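Breltudness Play and Sorting Room: we look for participants and for one room assistant
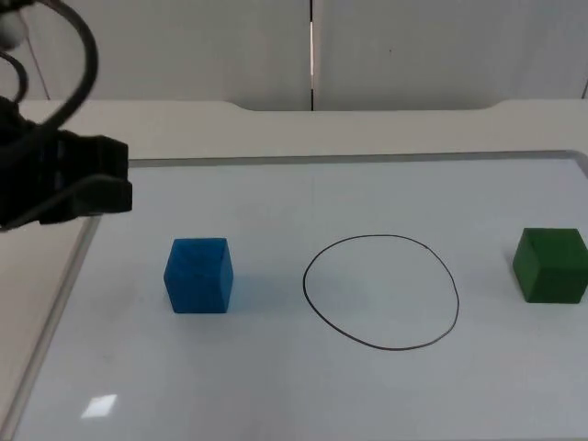 A blue cube on the white board of the sorting room.

Breltudness is a small house for play materials in Zornthorpe. We collect, clean and test simple things for children and for older people who train their hands again: blocks, cubes, rings, beanbags, wooden shapes and other pieces which can be gripped and put in order. At present our collection has 271 pieces, and from November we would like to test all of them again with new people. For this we are looking for participants, and also for one assistant for the room.

Part 1. Call for participants

What you will do

You stand or sit at a white board which lies flat like a table top. We lay a few pieces on it and you receive a small task. For example, you put the pieces in one row, you bring the soft ones to one side, or you build something low from them and afterwards clear the board. There is no right speed. After every task you tell us which piece was pleasant in the hand, which one slipped, and which one you would not like to meet again. We write down your words as you say them.

One visit takes two hours with a break for tea. Most participants come twice, but you may also come only once.

Who can take part

We are glad about everybody from 16 years. You do not need any experience. Left-handed people are very welcome, we had too few of them in the last round. If you have pain in the fingers or wear a splint, please write this in your message, then we choose lighter pieces for you. Glasses are no problem. If you have an allergy to foam or to wool felt, we must unfortunately ask you to wait for the next round, where only wood will be used.

We are looking for 29 participants in total.

What you receive

Travel costs inside Zornthorpe are paid back against the ticket. You also receive a set of pieces from our older stock, which you can choose yourself from the shelf by the door. Money for the time itself we cannot pay.

Part 2. Room assistant (part time, 2 afternoons per week)

Your work

You prepare the board before each visit and lay out the pieces after the plan for the day. Between two visits you wipe the board with a damp cloth and dry it well, also along the edges where the dust likes to stay. You put every piece back into its box with the correct number. Foam pieces must be brushed, not washed, and they must not be pressed under heavier boxes. Once in a month you look through the whole collection and take out what is torn or has lost its colour.

You also greet the participants, make the tea and keep the list of appointments. The work is quiet and partly repeating, and it asks for some patience with small things.

What we wish from you

You work in an orderly way and can follow a written plan. You speak English well enough for friendly conversation; German or Serbian is a help, as our partner workshops are Mladenović and a joinery in Emden, and their delivery notes come often in their own language. You can carry a box of wood pieces up one flight of stairs. A school certificate is not necessary for this post.

What we offer

The contract is for one year, with the possibility of a second year. The pay is 3000 pounds for the year, in monthly parts. You get a key, a locker and a work apron. The afternoons can be agreed with us, but they should stay the same during the season. Work begins at 1 pm and ends at 5 pm.

How to apply

Participants send only a short message with name, age and the times when they are free. For the post of assistant please send a letter of one page and the contact of one person who has worked with you. Both can be sent through the contact form on this website or given in at our door in Zornthorpe in the mornings. Please write "participant" or "assistant" in the first line.

We answer every message, but it can take two weeks. If you would like to see the room before you decide, please ask for a visiting time in the same message.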